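July, a little after nine in the evening

Spent the day on cloths. I have a degree and I spent the day on cloths.

The whole stock came over from Gultemdale in sacks, 3,336 pieces by the delivery note, and my job is to get them sorted by color before Flornudia wants them back. The coral ones are my favorites so far, mostly for being hard to mistake for anything else. Give me a binful of coral and I'm a fast and confident worker.
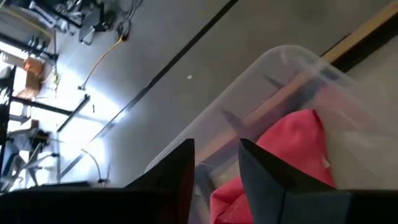
Do they need folding before they go in the bins? Crumpled is fine, as long as the lid could close if there were a lid.

I asked that this morning and wrote the reply on my hand, where it has since turned into a blue smear. I folded the first few anyway. Old habit. Then I looked at the sacks and got over it.

Clear bins were a good decision, I'll say that for whoever made it. At the last place we had gray tubs and I was forever tipping one out to find what I'd put in it. Flonex makes a label for tubs that peels off by lunch.

The trouble starts with the purples. Green next to yellow next to red is kindergarten work, but magenta beside violet beside that bluish gray, and I start arguing with myself.

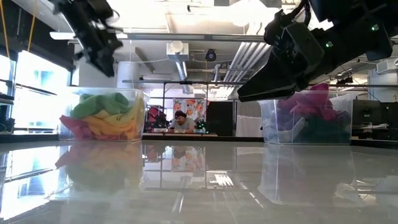

I settled on a rule by mid-afternoon – if I have to hold it up to the window, it goes with the darks. The rule has held, except for one cloth that I moved three times and then sat on.

Dinner was toast. My hands smell of new fabric and I dreamed of lint on the bus home. Purples again tomorrow, then the Nakpan sacks. Must buy hand cream.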